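Matte white prints turn yellow next to a window. Filament or paint?

Asked by dmerrick_shop, March 17, 2014
1751 views

I print small parts in white PLA for display models. After one winter on a shelf that gets afternoon sun, the older pieces have a noticeable cream cast compared to fresh ones from the same spool. The spool is Fakska Natural White. Storage is indoors, no heater nearby, no smoking in the building. I wipe the parts with isopropyl alcohol when they come off the bed and do nothing else to them.

Pieces kept in a drawer since January still match the spool.

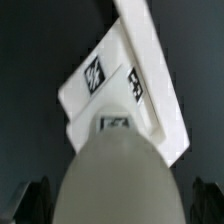 White part with raised bar, dark background.

Is the color shift in the plastic itself, or is it a surface film I can remove? If it is the plastic, will a clear coat stop it, or do I need an opaque primer?

2 answers

Answer 1 (accepted), score 23
Lindsay Merrick (no relation)

Test before coating anything. Cut a yellowed scrap in half with flush cutters and look at the fresh edge under daylight. If the core is white and only the outer skin is cream, the change is limited to the surface and light exposure is the likely cause. If the color is the same all the way through, suspect the batch or an overheated nozzle.

For a surface film, wash one scrap in lukewarm water with dish soap, let it dry overnight, and compare it to an unwashed one. Alcohol will not lift every kind of residue. Keep the water lukewarm. PLA softens at fairly low temperatures and thin walls will warp.
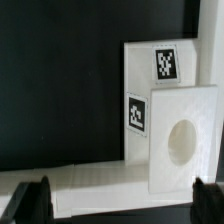 Ordinary clear acrylic passes most of the UV that reaches it. Look for a can that states UV-resistant on the label, and apply two light coats with the interval printed on the can. A gloss coat will change the look of a matte part, so buy matte. An opaque white primer is more reliable, but it fills fine detail and rounds off sharp corners. Scuff with 400 grit first.

UV film on the window costs less than either one if you have a lot of parts on the shelf.

Comment on your photos: judge color under one fixed light source. White balance on a dark background drifts enough to hide a small shift. 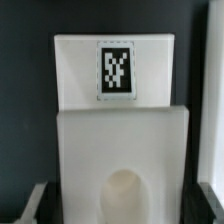 Keep one reference chip per spool in an opaque envelope, with the spool name and the date opened written on the outside. Compare every few months.

Answer 2, score 2
tomk_donnelly

just paint it. I use the Nistevley satin white from the hardware store in Donnelly, been fine for years

Comments (3)

pjr: Cut test showed a white core on mine. Same filament.

dmerrick_shop: Core is white, skin is cream. Soap made no difference. Ordering the window film.

halfstep: Does this apply to PETG too? My Mendunau spool did the same thing.

Shares: 2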